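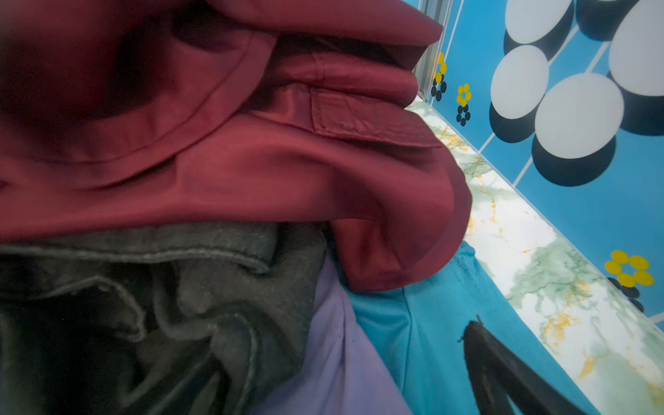

Stop choosing grippers with boxes

Most gripper comparisons I am sent open with a table of rated payload, stroke and closing force. The trials behind the table were done on cartons, bottles and a machined test block. The gripper is then sold to somebody who wants to move clothes.

I think the block should be dropped from any trial meant to inform a textile purchase. It tells the buyer what the motor can do. A shirt weighs next to nothing and the motor is rarely the limit. What matters is whether the fingertip can get hold of one layer and leave the layer below it where it was, and closing force says little about that.

At Plodthorpe we spent most of July on a pile of mixed garments, comparing two sets of fingers on the same arm and the same controller. The first set was the Fulard parallel jaw with flat pads. The second was the Urquhart finger, which tapers to a point and flexes along its length. Each had 100 attempts at lifting a single garment from the heap. The heap was remade by hand after every 25.

The Fulard jaw closed harder and did worse. Its flat pads need a fold that already stands up from the pile. Given one, it holds well. Given a garment lying at a slope against its neighbour, it presses both down together and closes on both or on neither. The Urquhart tip can be pushed into the gap between two garments, and the taper does a good part of the separating before the jaws move at all. On heavy cotton with thick seams the difference was small. On light knits it decided the trial.

I don't claim the Urquhart is the better product. Its tips wear, and a worn tip catches on loose knit. We changed tips after 635 closures, which was probably late. A buyer who handles folded towels from a stack should take the Fulard and save the money.

My second complaint is about cameras. Chun-hung Chang, who ran the trial with me, argued for a fixed overhead camera and nothing else, on the grounds that calibration is done once and stays done. He is right about calibration. But from overhead, the last few centimetres of the approach are hidden by the gripper itself, and with cloth those are the centimetres that count. A small camera at the wrist sees the fingertip against the fabric. It sees a stitched flap well enough to aim at, or to avoid. Its faults are a short working distance and soft focus on whatever is nearest, and both can be allowed for.

We also stopped clearing the background. Early runs were done over plain grey board, and the segmentation looked excellent. Over printed tile and veined marble it looked ordinary. The second figure is the one a customer will live with. Laundries and homes have patterned walls, and a vision system that has only met grey board has not been tested. I would ask any supplier to show results against the busiest surface they can find, with dark garments included, where the creases go nearly black and depth estimates get poor.

Controllers matter less than their makers suggest. We swapped the stock unit for a Wustine, which offers a faster force loop, and saw a gain only in contact detection. Soft cloth over soft cloth gives almost no force signal until the finger has gone too far. The faster loop noticed this sooner - useful, but not worth its price on this task alone.

A fair textile trial could be short. Use 7 garments of different weight and weave, heaped and never folded. Put the heap against a hard edge for half of the runs, as the finger then has to approach from one side. Record double picks separately from misses. A miss costs one cycle, while a double pick sends two garments down the line as one and somebody has to find it later. Most of the sheets I receive put the two together under "failed", if they report them at all.

Until suppliers publish double picks I would ignore the payload column and ask for the use of a gripper for an afternoon, with a bag of your own washing.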